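Lurham Showroom Support
Ticket: Folding demo, visitor day, cycle keeps stopping on garments with cords
Opened by: Elba Valdebenito
Assigned to: Krishnamoorthy Kaimal
Priority: Medium (changed from Low by Gavin Menzies)
Status: Waiting on customer

Elba Valdebenito wrote:
We had the Luneck folding demo running for the Lurham open day on 13 May 2019. The sheet the sales office gave us says it handles "everyday laundry, straight from the pile." It handled towels and T-shirts. Then a visitor asked to see it do a jacket, and it stopped with a "grasp not confirmed" message. We cleared it and tried again. Same message. In all it stopped on 7 of the 21 garments we put out, and I would like to know what "everyday laundry" is supposed to mean.

I have already done the following, so please don't send me the checklist: restarted the controller, wiped the pads, ran the open/close test from the service menu. The test passed each time.

Krishnamoorthy Kaimal wrote:
Thanks, Elba. Which garments did it stop on? Was anything on the bed besides the one being folded? The default profile expects a plain, flat cloth under the work, with good contrast.

Elba Valdebenito wrote:
Anything with a drawstring or a loose hem cord, plus one very thick sweatshirt. As for the bed, we were told to make it look like a real bedroom, by your people, in the planning call. Nobody brought up contrast or a flat cloth. If the demo needs lab conditions, the flyer should say so before I stand up in front of parents with strollers.

Viorica Vlachou wrote:
I was on site for the second half. Adding my notes, since the logs only give the error code.

The stops I watched happened late, once the fingers were already down at the garment edge. I lowered the grip threshold by 10 percent and got one clean fold, then two more stops, so I don't count that as a fix. I put it back where it was. Swapping the left and right pads made no difference either.

The tan piece is the one I would look at first. It has a cord at the corner, close to where the fingers want to go.
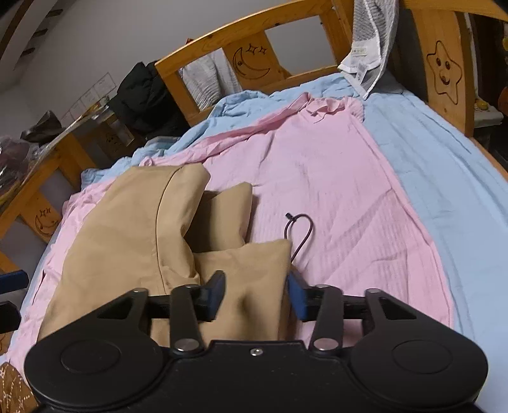
Tan garment on the pink cloth, fingers open at the corner. Note the cord loop and the black stopper.

My guess is that the cord gets between the pads and the fingers can't close to the width the software expects. It is a guess. I did not catch it happening, and a picture with the fingers open can't settle it.

Krishnamoorthy Kaimal wrote:
Useful, thank you. Two things I notice. The right fingertip is very near the base of the cord, so your theory is at least possible. Also, the pink cloth has wrinkles and a bunched edge. I would smooth that out before testing again. Please try the tan garment with the cord tucked under, on the same settings, and send the log from both versions.

Elba Valdebenito wrote:
Tucking the cord in by hand before the robot folds the jacket. So I do the hard part and it does the easy part. I'll run it, but I want it written down that this is a test and not the answer.

Gavin Menzies wrote:
Written down. I raised the priority because Bollmont has a visit booked for September and they have asked for outerwear.

Elba Valdebenito wrote:
Results, Luneck unit, default profile, pink cloth pulled flat:
Cord tucked under: 4 tries, no stops.
Cord loose: 4 tries, 3 stops.
Sweatshirt, no cord: still stops.
Logs attached.

So the cord matters, fine. It doesn't explain the sweatshirt, and I would not call this solved. The folds were also slow. Eulalia Carrasco from Lavoie timed one at almost 10 minutes and asked me, politely, who it was for. I had no good reply.

Krishnamoorthy Kaimal wrote:
Agreed, these look like two separate faults. I have split the sweatshirt into its own ticket. For the cord, there is a setting that moves the grasp point away from the corner. It is off by default and it will make the fold less neat. Please turn it on and repeat the loose-cord test with the tan garment.

Elba Valdebenito wrote:
How much less neat? I'd like a photo of a finished fold with that setting on before I give up another afternoon to it. And please have someone correct the flyer before Bollmont gets a copy.

Krishnamoorthy Kaimal wrote:
I've asked Viorica for a sample fold. The flyer has gone to Gavin. Leaving this open until the repeat test is in.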